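What Our Grandparents Paid For Bread
Report by Yolotzin Salinas and Damir Dumitrescu

We started this project in February, after Damir's grandmother mentioned that she still keeps her old household account books – a whole shelf of them! We wanted to know how a family in Asbridge spread its money over an ordinary year.
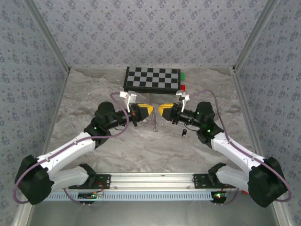
Where did the prices come from?
They came from two account books, which we typed up line by line, 535 entries in all, with a good deal of squinting at the handwriting.

Bread was bought nearly every morning, usually from Kusham Bakery on the hill, and it took a bigger share of the budget than either of us had guessed.

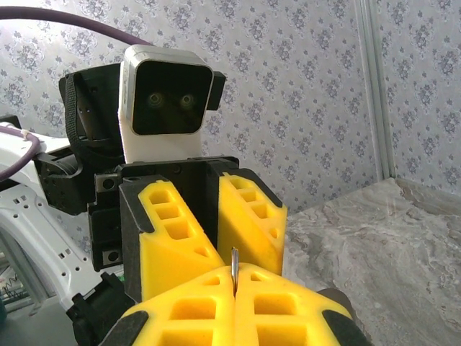 Meat was mostly kept for holidays, and the total for the first year, 2,869, went largely on food, coal and shoes. Shoes come up again and again, poor things, mostly for resoling.

Our teacher, Mr. Siddiqui, suggested we also look at what was never bought, so we went back through and found hardly any sweets.
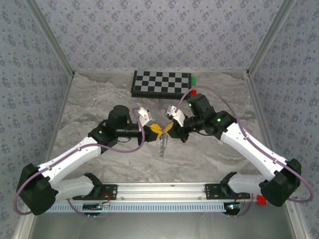 Why did we leave out the rent?
The rent was written in a separate book that the family no longer has.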